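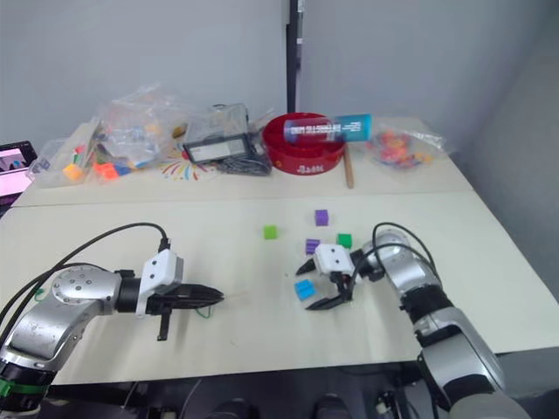 Small colored cubes on the white table

Lau Tabletop Boards > Materials and Making > Wood cubes or plastic for a classroom set?

ningsih_i
I'm putting together counting and pattern sets for a primary math club and need a lot of small cubes. I can get a mixed bag of 2,955 plastic ones from Broditard, or pay nearly double for painted wood. Kids are 6 to 8. Has anyone bought either in bulk?

hgoh
Plastic. Painted wood chips at the corners after one term and then you're sweeping up paint flakes. Plastic goes in a mesh bag in the sink.

PrasetyoS
Disagree. We've had wood for two years and the chipping is minor. Plastic slides all over a smooth tabletop, and a six-year-old trying to build a tower of eight gets frustrated fast. Wood has more grip.

hgoh
Put a felt mat down. Problem solved for the price of a sandwich.

PrasetyoS
Then you're storing and washing mats too. I've done it. They went in a closet by spring.

inho_y
Check the size tolerance before you order anything. I had a bag from Brarnerero where the yellows were slightly bigger than the reds. Fine for counting, useless for making a flat square. Ask for a sample of each color and line them up against a ruler.

ningsih_i
Good point on the tolerance, I hadn't thought of that. Do the colors match between bags if I reorder?

inho_y
Mine didn't. The greens in the second bag were close to the blues under our lights. Order everything at once if you can.

D.Gavalas
Moved this from General. Also, 2,955 is a lot for one club. Split the order with another school and put the savings toward decent lidded tubs.

hgoh
Seconded on the tubs. Still say plastic.

ningsih_i
Asked Broditard for samples today. I'll post the measurements when they get here.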